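Can a Machine Do It Yet? This Month: Running Things Down the Lane
August 2, 2019
By Nelli Aaltonen

I have been looking forward to this one since spring! Regular readers know the routine by now. We take one dull, everyday job, ask whether a machine can take it off our hands, and I report back with more excitement than is good for me. So far we've had floors (yes, mostly), folding towels (no, and it's painful to watch) and sorting screws at the repair bench (getting there, and I could watch it all day).

Several of you in Hultville wrote in about the same job: getting stuff from the workshop to the house and back. Groceries, firewood, a toolbox, the bin on collection day. It's a chore made of nothing but walking, which makes it sound easy. A wagon with a motor and a bit of sense, off you go.

The Codov is pretty much that wagon. It carries 100 pounds, it costs 2000 dollars, and indoors it is a joy. I followed one up and down the aisles of a friend's shop with a load of paint cans and it stopped for a dropped glove, waited, and went around. I may have clapped.

Outdoors is another matter, and the trouble starts with the ground. A shop floor is one color and has walls. A country lane has trees. Where the leaves let the sun through you get white blotches on dark gray pavement, and a camera trying to work out what's road and what's a thing lying on the road has to make a decision about every one of them. You and I don't even notice we're doing it! On the stretch beside the water there's also a slope down on the right and a crumbling edge to keep away from, with no painted line to follow. Then the road bends under a big tree with branches reaching right over it, and the deep shade sits next to full sun on a dry field.

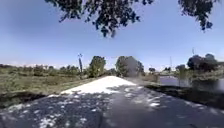 Leaf shade and bright sun on the pavement.

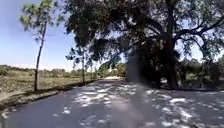

So, can it?

With a person walking along, yes. The Codov has a follow mode, and it'll trail you quite happily as long as you don't get too far ahead. I tried it in a parking lot with trees along one side and it kept up for the full 50 feet, shade and all, slowing down at the first few bright spots and then apparently making peace with them.

On its own, I'd say no. In the same parking lot, sent off alone, mine took 10 minutes to do what I'd walk in one. It kept stopping at shadows. When the wind got up and the shadows moved, it stopped more. I still think it's wonderful that it gets anywhere at all, but I wouldn't put eggs in it, and I'd want to be close by anywhere there was water next to the pavement.

What I'd really like to see is one of these with a sensor that measures distance as well as a camera, so that a flat patch of light reads as flat. The Lorka is supposed to have that, and a reader has offered me a turn with hers in September. If yours has been sent down a leafy road, please write and tell me how it did, good or bad. I want all of it, especially the bits where it got stuck.

Contact the editor | Copyright 2019 Hultville Newsletter | Back to top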